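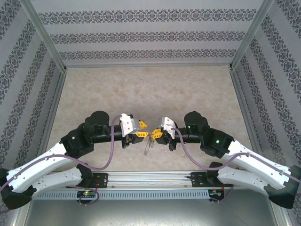 ## Transferência entre braços: ponto de situação de julho

Para: Roswitha Hamann
De: Mulugeta Wolde, projeto Lowther

O relatório anterior dizia que a passagem de objetos finos de uma garra para a outra estava "praticamente resolvida". Não subscrevo essa frase. A política treinada por demonstração faz a passagem com peças rígidas; com peças finas e translúcidas os resultados dependem demasiado de quem conta e do que se aceita como sucesso.

### O que foi feito

- A Imke Tiedemann repetiu a avaliação com 32 tentativas, todas com o mesmo ponto de controlo da rede.
- Contámos 11 passagens completas, sem intervenção do operador.
- O Dirk Hinrichs reviu os vídeos sem conhecer a nossa contagem e discordou em 3 casos. Em todos, as duas garras seguravam a peça e a primeira nunca chegou a abrir. Ficaram como falhas.

### O que me preocupa

O momento em que as pontas amarelas quase se tocam é o mais difícil de avaliar. A peça fica pendurada logo abaixo dos dedos e, pela câmara fixa, custa perceber qual das garras a está a segurar. Se nós hesitamos, não vejo por que razão a rede, que recebe as mesmas imagens, havia de acertar - e suspeito que parte dos sucessos antigos foi simples temporização aprendida.

Há ainda o fundo. Todas as demonstrações foram gravadas com o mesmo papel de parede de faixas ornamentadas e o mesmo chão bege. A Britta Lammers defende que o padrão ajuda a generalizar. Pode ser, mas não temos um único ensaio de comparação que o mostre.

### Próximo período

1. Repetir a série com outro revestimento nas paredes, sem voltar a treinar.
2. Registar a corrente dos motores das duas garras, para deixar de depender só da imagem.
3. Adiar a demonstração à Fornness até os dois pontos anteriores estarem fechados.

Não peço verba adicional. Peço que o indicador "passagem resolvida" volte a "em curso" no quadro do projeto.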